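Zwischenbericht an die Stiftung Drovwood
Projekt Tilar - Sprachlernen am Mittagstisch
Berichtszeitraum: März bis August

Sehr geehrte Damen und Herren,

mit diesem Bericht möchte ich Sie über den Stand des Projekts Tilar informieren. Ich folge der Gliederung, die Sie uns mit dem Bewilligungsschreiben geschickt haben. Bei Punkt 4 bitte ich um Ihre besondere Aufmerksamkeit, weil wir dort eine Entscheidung von Ihnen brauchen.

1. Was wir uns vorgenommen haben

Tilar richtet sich an Erwachsene, die schon einen Deutschkurs besucht haben, aber im Alltag wenig Gelegenheit zum Sprechen finden. Im Antrag haben wir drei Dinge genannt: einen regelmäßigen Mittagstisch mit gemeinsamem Kochen, eine Sprachwerkstatt am Nachmittag und ein gedrucktes Heft mit Rezepten und Wortschatz. Die Teilnehmenden kochen in kleinen Gruppen, essen zusammen und arbeiten danach mit den Wörtern weiter, die beim Kochen vorgekommen sind.

2. Verlauf

Der Start hat sich um zwei Wochen verschoben. Die Küche im Haus Kaewmanee musste zuerst vom Gesundheitsamt abgenommen werden, und der Termin war erst Ende März möglich. Im April haben wir mit einer Gruppe begonnen, seit Mai sind es zwei Gruppen.

Bis zum Ende des Berichtszeitraums wurden 976 Mahlzeiten ausgegeben. In dieser Zahl sind auch die Gäste aus dem Haus enthalten, die nur zum Essen kommen. Wir haben lange überlegt, ob wir sie mitzählen sollen. Am Ende haben wir es getan, denn gerade mit diesen Gästen entstehen viele Gespräche. Eine ältere Nachbarin hat zum Beispiel zwei Teilnehmerinnen erklärt, was der Unterschied zwischen dünsten und dämpfen ist, und die ganze Gruppe hat zugehört.

An der Sprachwerkstatt nehmen 13 Personen fest teil. Im Antrag hatten wir mit mehr gerechnet. Der Grund liegt nach unserer Erfahrung in der Uhrzeit: Die Werkstatt beginnt um 14.30 Uhr, und wer Kinder abholt, muss um diese Zeit gehen. Im Juni haben wir deshalb probeweise vor dem Kochen angefangen, um 9.15 Uhr. Das hat für die Eltern gut funktioniert, für diejenigen mit Frühschicht leider gar nicht. Ab Herbst möchten wir beide Zeiten anbieten, jeweils im Wechsel.

Octavio Cabrera hat die sprachliche Leitung übernommen. Er führt mit allen Teilnehmenden am Anfang ein kurzes Gespräch und wiederholt es nach drei Monaten. Die ersten Wiederholungen liegen vor. Die Fortschritte sind am deutlichsten beim Nachfragen und beim Erklären von Abläufen. Bei der Grammatik, vor allem bei den trennbaren Verben, ist der Fortschritt kleiner, obwohl abgießen, umrühren und aufwärmen jede Woche vorkommen. Diese Schwierigkeit kenne ich auch von mir selbst.

3. Das Heft

Die Arbeit am Heft hat mehr Zeit gebraucht als geplant. Rezepte, die man von der Mutter gelernt hat, enthalten keine Mengen. Wir haben deshalb viele Gerichte zweimal gekocht, einmal mit Gefühl und einmal mit der Waage. Auch die Reihenfolge der Schritte war manchmal ein Anlass für Diskussionen - beim Reis sind wir bis heute nicht einig und haben zwei Fassungen aufgenommen.

Eine Probeauflage von 50 Stück ist gedruckt und wurde an die Teilnehmenden, an zwei Sprachschulen und an die Stadtteilbibliothek verteilt. Die Rückmeldungen sind freundlich. Kritisiert wurde die kleine Schrift im Wortschatzteil, und die Bibliothek wünscht sich ein Register. Beides werden wir in der endgültigen Fassung ändern. Die Übersetzungen der Zutatenlisten müssen noch von jeweils einer zweiten Person gelesen werden.

4. Finanzen und Bitte um Umwidmung

Die Personalkosten liegen im Plan. Bei den Lebensmitteln haben wir weniger ausgegeben als bewilligt, weil der Gemüsehändler uns seit Mai einen besseren Preis macht. Bei der Verwaltung sind wir dagegen etwas über dem Plan. Die Anmeldungen laufen jetzt über das Programm Dokex, und die Einrichtung war aufwendiger als gedacht. Die Papierlisten vom Anfang mussten nachgetragen werden.

Wir bitten Sie, 500 Euro aus der Position Lebensmittel in die Position Druckkosten verschieben zu dürfen. Mit diesem Betrag könnten wir das Heft mit größerer Schrift und mit Spiralbindung herstellen. Es bleibt dann beim Kochen offen liegen, was sich mehrere Teilnehmende gewünscht haben. Das Angebot der Druckerei liegt dem Bericht bei. Für eine Antwort bis Ende September wären wir dankbar, da die Druckerei das Angebot nur bis dahin hält.

5. Schwierigkeiten

Im Juli war die Beteiligung schwach. Viele waren verreist, und an mehreren Tagen war es in der Küche zu heiß für längeres Arbeiten. Wir haben in dieser Zeit kalte Gerichte vorbereitet und die Werkstatt in den Hof verlegt. Nächstes Jahr würden wir im Juli eine Pause von drei Wochen einplanen.

Schwierig bleibt auch die Kinderbetreuung. Die Vereinbarung mit dem Familienzentrum ist noch nicht unterschrieben. Ich habe zuletzt im August nachgefragt und warte auf Antwort.

6. Nächste Schritte

Im September beginnt eine dritte Kochgruppe, für die es bereits eine Warteliste gibt. Im Oktober folgt die Redaktion des Heftes, im November der Druck. Im Dezember laden wir zu einem Abschlussessen ein, und wir würden uns sehr freuen, wenn jemand von der Stiftung dabei sein könnte. Den Termin teilen wir Ihnen mit, sobald das Haus den Saal bestätigt hat.

Mit freundlichen Grüßen
Wenceslao Ledesma
Projektleitung Tilar
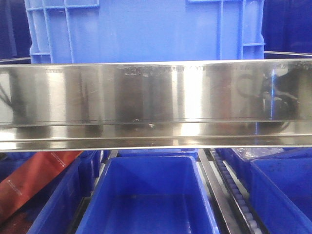
Haus Kaewmanee | Fachbereich Sprache und Nachbarschaft

Anlagen zu diesem Bericht: Zahlenübersicht März bis August, Angebot der Druckerei, ein Exemplar der Probeauflage. Rückfragen zu den Finanzen bitte an Wenceslao Ledesma, Rückfragen zur Sprachwerkstatt an Octavio Cabrera. Das Büro ist vormittags bis 12.30 Uhr besetzt.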